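Prekell-Nordwand: viel Wand, wenig Bericht
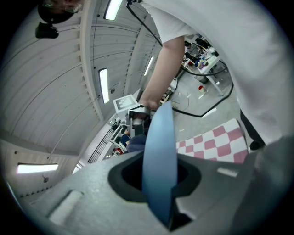 Weißes Hemd, grauer Greifer. Foto: Redaktion

Seit ein paar Wochen macht in der Kletterszene die Nachricht die Runde, Beryl Ackroyd und Mi-kyung Ok hätten die Nordwand des Prekell im reinen Alpinstil durchstiegen. Fünf Tage auf und ab, keine Fixseile, keine Bohrhaken. Der Ausrüster Zidier hat das bereits groß auf seine Startseite gesetzt, mit dem Wort »historisch« gleich zweimal im ersten Absatz. Ich habe mir die Mühe gemacht, alles zu lesen, was es dazu gibt. Das ging schnell.

Belegt ist nach meinem Stand Folgendes: Die beiden sind im Dezember zum Basislager am Bellamy-Gletscher aufgebrochen, bei Temperaturen, die ich niemandem wünsche. Sie hatten zwei Halbseile und Gas für fünf Tage dabei. Es gibt ein Bild vom Einstieg und eines aus dem unteren Eisfeld. Danach kommt lange nichts, und dann sitzen beide mit aufgesprungenen Lippen im Teehaus von Wumel und essen Suppe. Ein Gipfelbild fehlt. Der Akku sei leer gewesen, heißt es bei Zidier. Kann sein. Meiner ist in solcher Kälte auch schon ausgestiegen, allerdings nie an beiden Geräten zugleich.

Damit kein falscher Eindruck entsteht: Ich unterstelle den beiden keinen Schwindel. Ackroyd klettert seit Jahren auf einem Niveau, bei dem ich schon vom Zusehen kalte Finger bekomme, und Ok hat im kombinierten Gelände Sachen gemacht, über die sie selbst kaum ein Wort verliert. Wenn jemand diese Wand in einem Zug schafft, dann vermutlich so eine Seilschaft. Mich stört die Reihenfolge. Erst kommt die Schlagzeile, dann der Film, dann die Jacke zum Film, und das Topo kommt irgendwann oder gar nicht.

Dabei wären die Fragen leicht zu beantworten. Wo genau verläuft die Linie oberhalb des Eisfelds? In der Mitteilung ist von einem »mixed Pfeiler« die Rede, auf der veröffentlichten Skizze führt der Strich aber deutlich links daran vorbei, durch die Rinne, in der nachmittags der Steinschlag herunterkommt. Wo waren die Biwaks? Und was heißt »60 Grad im Schnitt«? Gemessen, geschätzt oder von der Karte abgelesen? Wer einmal in einer solchen Flanke gestanden hat, weiß, wie steil sich alles anfühlt, wenn die letzte Schraube weit unten steckt.

Auch mit dem Wort »Erstbegehung« wäre ich vorsichtig. Am Prekell waren schon früher Leute unterwegs, die keinen Sponsor hatten und ihre Touren, wenn überhaupt, in Hüttenbücher schrieben. Im Teehaus von Wumel soll so ein Buch liegen. Ob jemand hineingeschaut hat, steht nirgends.

Ich habe beide angeschrieben. Ok antwortete am Freitag, sehr freundlich und sehr knapp: Ein Bericht sei in Arbeit, man habe erst einmal schlafen wollen. Das glaube ich ihr sofort. Von Zidier kam ein Presse-Link mit einem Countdown zur Filmpremiere — und der Hinweis, dass man bis dahin um Geduld bitte.

Gut, dann warten wir. Sobald ein Bericht mit Topo, Zeiten und Biwakplätzen vorliegt, drucken wir ihn hier in voller Länge ab, gern auch ohne schöne Bilder. Wer selbst am Prekell war oder jemanden kennt, der die Rinne links vom Pfeiler schon einmal versucht hat, schreibt bitte an die Redaktion. Alte Skizzen auf Bierdeckeln nehmen wir ebenfalls.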